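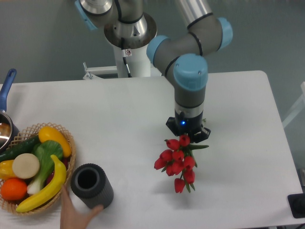
I had been told four times, by four separate people, that I had to try the coffee at Skativis. When that happens I usually wait a year and see if the place is still open. It was, so one morning in March I took the 36 bus out to Diltstead to find out what the fuss was about.

First problem: getting in. The address says Guthrie Street, and if you stand on Guthrie Street you'll be looking at a roller door and a tire shop. The way in is through the parking lot behind the old bank, past the dumpsters, then up a ramp. There's a sign the size of a paperback. I know some people think a hidden door adds to the charm. I think a door should be where the address says it is.

Inside it's a long narrow room with good light at the front and hardly any at the back. I got there at 9:40 and there were two seats left, both at the dark end, both stools. I am not a stool person. The music was fine, and low enough to talk over.

The menu is where my eyebrows went up. There's a "flight" of three small coffees for 11 dollars, and a card comes with it telling you what you're going to taste. Mine promised apricot, black tea and "warm linen." I have ironed plenty of linen and have never wanted to drink it. The first cup did taste a bit like apricot, though I'd just read the word apricot, so I wouldn't call that strong evidence. The second tasted like coffee. The third had cooled off by the time I got to it and was sour in a way I didn't enjoy.

I ordered a plain drip after that, partly to be fair to them and partly out of stubbornness. It was very good. Clean, strong, no bitterness at the end, and they filled the mug properly. Four dollars, with a free refill if you ask (it isn't written anywhere, I overheard somebody asking). If they sold only that I'd have nothing to complain about except the door.

Food: there's a cheese biscuit and a cardamom bun. The biscuit was dry around the edges and came with a tiny pot of honey butter that was gone in two bites. The bun was better, sticky on the bottom and not too sweet, but it's a small bun for what they're asking. By the time I left they were out of both, so either they're popular or they don't bake many. I have my suspicions.

They also claim to roast everything "within 200 feet of your cup." I could see a roaster through the back window. It wasn't running while I was there, and a busy shop would have to run it pretty often, so maybe they do it at night. I asked at the counter and got a friendly shrug. The bag I bought had a roast date from the week before, and that's more than I get from the grocery store.

Is it better than the place by the station in Tisarbridge, the one with the wobbly tables? On the drip, yes, by a little. On everything else I'd still go to Tisarbridge, where a coffee and a toasted sandwich cost less than that flight and you can sit in an actual chair. The people who sent me to Skativis all live within walking distance of it, and I'm starting to think that was most of the recommendation.

Some practical stuff if you're going anyway. They close at 3. Cards only - no cash at all, not even for tips. The restroom key is on a wooden spoon by the register. Skip the flight, get the drip, get the bun if there's one left, and don't bother looking for the door on Guthrie Street.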